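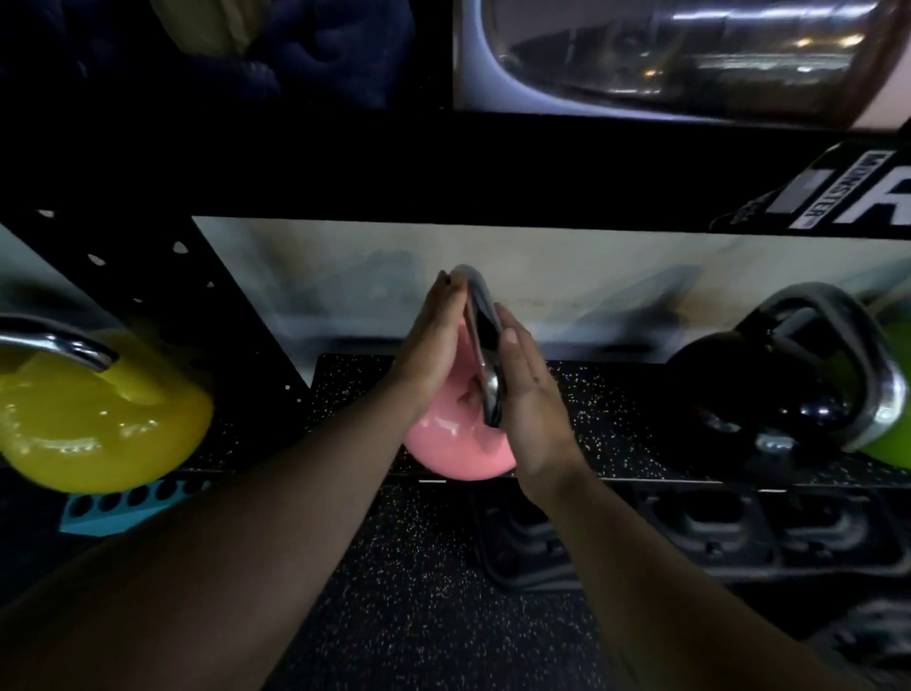 3.2 Alert delivery and staff response

The second part of the study looked at how quickly lockdown alerts reached staff in schools that share a site with a public sports centre. Earlier work on school lockdowns has mostly dealt with single-use buildings, where everyone present is either a pupil or an employee. On shared sites this does not hold. Members of the public come and go during lessons, and coaches are often employed by a separate body and are left off the school's contact list.

We worked with 3 sites: Prostemley, Fikham and Mets. All had a written lockdown plan at the start of the study. At Prostemley and Fikham the plan covered the school only, and the sports centre had its own fire procedure with no mention of lockdown. At Mets the two had been merged under an agreement with Jerkusport, the company that runs the hall and the gym there.

Drills were held in February, during morning lessons. Parents were told of the drill beforehand but were not given the time. Each alert was sent as a text message and read out over the loudspeakers. A drill was counted as complete when every room on the site plan had reported its doors locked. Staff were asked to reply to the text with a single word, and the time of the reply was logged by the message server.

In total 1,599 messages were sent. Replies from classroom teachers came in faster than replies from sports staff at all sites, though the gap was smallest at Mets. Two causes came up repeatedly in the interviews. Phones were kept in lockers or bags during coaching, and the loudspeakers could not be heard clearly over music in the gym. Several coaches also said they were unsure whether they should lock members of the public in with them or send them out of the building. The written plans at Prostemley and Fikham gave no answer to this.

Coppens, who ran the interviews, coded the answers twice with a gap between readings. Where the two codings differed, the answer was left out of Figure 4.

Figure 4. Reply times by staff group and site. Replies received after the end of the drill are not shown.

The reply times have limits as a measure. A member of staff who locks a door first and answers the text later will appear slow, although the plan asks for exactly that order. We therefore compared the logged times with the door reports, which were collected on paper by observers in the corridors. The order of the staff groups did not change.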